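Gremholm publishes first results from its household chores trial

GUSTMONT, 6th March – Can a machine sweep the kitchen floor, wipe down the table and put the dustpan back where it found it? Gremholm has spent the winter trying to give that question a fair answer, and today we are pleased to share what we have learned so far. The short version is "some of it, on a good day, and slowly." The longer version is a good deal more interesting, and we hope you will stay with us for it!

The Cornero trial covers 17 everyday jobs, chosen after we asked 300 households which chores they would most happily hand over. Sweeping came out near the top, as did clearing tables, folding towels and picking things up off the floor (a great many parents wrote to us about that last one). A few shop owners joined in too, and their lists looked much the same, with shelf tidying added.

Each job is first done by a person using hand-held grippers, so that the machine has something to learn from. It is patient work. A task that takes a few seconds with bare fingers can take much longer when all you have is a pair of jaws, and our team has come away with a new respect for the ordinary human thumb. By the end of the winter we had recorded about 1000 of these demonstrations.
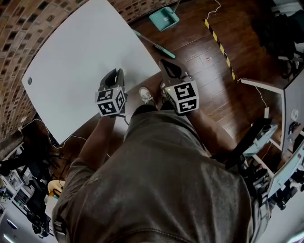
A hand-held gripper in each hand at the white table, with a dustpan and broom on the floor beyond.

So, what can the machines do on their own? Wiping a clear, flat table went well, and so did moving light items from one spot to another. Sweeping is harder than it sounds. Pushing a broom is one thing, but getting the last line of crumbs over the lip of a dustpan calls for small changes of angle and pressure, and our machines still leave a fair bit behind. Towels were folded neatly when they started out flat and rather poorly when they started in a heap – and in most homes we know of, they start in a heap.

Over 500 unassisted attempts, the pattern was steady. Jobs that look the same every time are getting close to useful. Jobs that change from one day to the next, as nearly all housework does, still need a person nearby. We would not put one of these machines in a customer's kitchen this year, and we would rather say so plainly than promise something we can't deliver.

The next stage, called Medeiros, begins in April and will look at shop floors, where the aisles are wider and the daily routine is easier to plan around. Sweeping stays on the list, dustpan and all.

A full summary of the Cornero results, including the jobs that went badly, is available on request from the Gremholm press office in Gustmont. Households and small shops that would like to suggest a chore for a later round are warmly invited to get in touch.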